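Gripper cell and hand-held units: safety inspection checklist
Site: Planach, ground-floor workroom
Date of inspection: Wed 1 July
Reason: follow-up to the unexpected closing fault on a Plido hand-held gripper
Status: open, two actions outstanding

Background

One of the Plido units closed by itself while an operator was resting a hand between the pads. The trigger was not being pressed. The operator had a bruised finger and went back to work the same day. The unit was tagged and taken out of use. Its cycle counter read 1,268 at the time, well short of the service interval of 3,000.

1. Tagged unit
Locked away: Yes
Tag filled in: Yes, but the fault box was left blank. Completed during the inspection.
Log saved before power off: No
Comment: The battery was pulled first, so the last part of the log is missing. What we do have ends at entry 147, with the trigger reading steady. Add "save log" to the fault card above "remove battery".

2. Trigger and cable
Trigger returns freely: Yes, all units
Cable sheath sound: No on the tagged unit
Comment: The sheath has split where it enters the grip. With the cable bent to one side the trigger signal drops in and out, and the controller reads that as a press. This is the most likely cause. Nazarenko, who supplied the cable sets, have been sent the part.

3. Pads and jaws
Pads secure: Yes
Pinch point marked: No
Comment: Labels to be fitted before August.

4. Floor and working area
Walkways clear: Partly
Cables covered or taped: No
Power strips off the floor: No
Comment: Black cables run across the glossy floor and a power strip lies among them with leads plugged in. A person holding a gripper in both hands is not looking at their feet, and a tug on a lead is just what item 2 does not need. Cable covers to be laid and the strip fixed to a table leg or the wall. Bags and kit to go on the shelving.

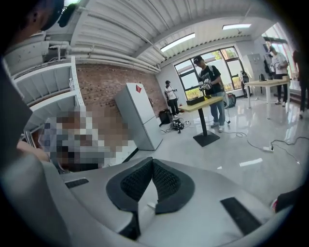 Akach left a remark against item 4 saying that covers will help with trips but will do nothing for the strain on the cable at the grip, and that the two should be signed off separately. The same remark asks for a clamp on every unit, including the ones that passed.

Agreed. Strain relief has been moved to item 5 and will be checked by itself.

5. Strain relief
Clamp fitted: No
Spare clamps in stock: 2
Comment: Not enough for all units. Fit the stock to the units used most and order the rest. Units without a clamp may be used on the bench only, with the cable hanging straight.

6. Stop and restart
Stop button within reach of each operator: Yes
Gripper stays open after restart: Yes on units tested
Comment: Tested with the jaws empty and again on a foam block. The tagged unit was not powered up — it stays off until the cable has been replaced.

7. People
Briefed on the fault: Day shift yes, late shift no
Fault card to hand: Yes, old version
Comment: The old card says to shake the cable if the trigger sticks. Remove every copy. Hands stay out of the jaws whenever the battery is in, including when the unit is being passed from one person to another.

Outstanding
Clamps on all units (item 5)
Briefing for the late shift, with the new card (item 7)

The tagged unit is not to be returned to use on the strength of this sheet. It needs its own test record, signed, with the new cable fitted.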